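Ticket 1768: Calendar sync moves shared bookings by 12 hours
Opened by: Clementina Rebelo, Dilow
Assigned to: Ro-un Seol, Vilton Support
Priority: Normal (customer selected "Catastrophic")

Clementina Rebelo:
Our 9 AM staff meeting now shows as 9 PM for everyone on the shared calendar. Two people accepted. I worry about them.

Ro-un Seol:
Thanks for the report. Which time format is set under Account > Region? Please also try signing out and back in.

Clementina Rebelo:
24-hour. Signed out, signed in, same result. I also restarted the computer, knowing you'd ask.

Ro-un Seol:
I was going to ask. Does it happen with bookings typed in by hand, or only with imported ones?

Clementina Rebelo:
Imported only. Lourenço Torres brings them in from a spreadsheet he has been keeping since before any of us had opinions about software. 68 rows, and 17 of them came out wrong. Until this is fixed we trust ink.
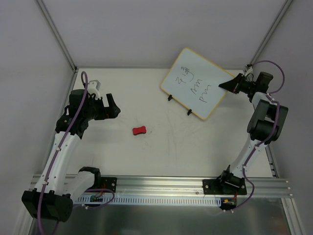
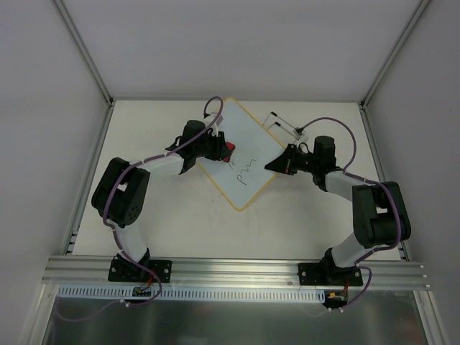
Attached: small whiteboard, two views. AM and PM are legible in the first.

Ro-un Seol:
Received. Could you send the spreadsheet too?

Clementina Rebelo:
Sent. Please don't comment on the colors.

Ro-un Seol:
No comment on the colors. The 17 bad rows have "a.m." with periods and a space in front. The importer doesn't know that spelling, gives up quietly and picks PM. I've passed it to Horácio Morais on the import team. For now, replace "a.m." with "AM" in the time column, delete the bad bookings and import those rows again.

Clementina Rebelo:
Done, and the meeting is back in the morning – to mixed reviews. Lourenço says periods are correct and the importer should learn some manners.

Ro-un Seol:
Added to the bug report, minus the manners. Status set to Waiting on Fix.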